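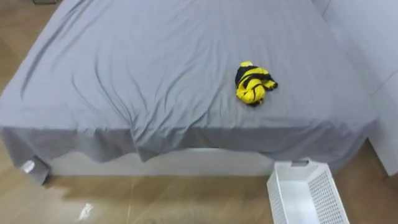
Who may apply for a place at Stendovlow House?
Any student enrolled full time at a college in the Toledo area may apply, whatever the course of study or year.

About Stendovlow House

Stendovlow House is an independent student residence. It was established by the Tolham Trust to offer steady, affordable lodging to students whose families live too far away for daily travel. The House is not owned by any college, and residents come from several campuses. At present 421 students live with us during the academic year.

Rooms

Most rooms are shared by two students. Single rooms are offered first to students in their final year and to those with a medical need. Each floor has a shared kitchen and a study room, which stays open through the night during exam periods. Residents supply their own bed linen and towels. Laundry rooms are in the basement of the East Wing and close at 11 p.m.

Life in the House

Residents elect a House Council each September. The Council meets twice a term with the management and has a vote on the yearly budget for common areas. It also runs the House clubs. The Padel Club is the largest of these and has use of the two courts behind the West Wing. Quiet hours begin at 10 p.m. and apply to all floors, including the courts and the garden.

Fees and support

Fees are set each March for the following year and are paid in four installments. They include heat, water and internet service. The Trust sets aside part of its income for grants, and applicants may ask to be considered for one on the standard form. A grant request has no bearing on the decision to offer a place.

Contact

The House Office is on the ground floor, beside the main entrance. Visits may be arranged through the Office during term. Parking for visitors is limited to the north lot.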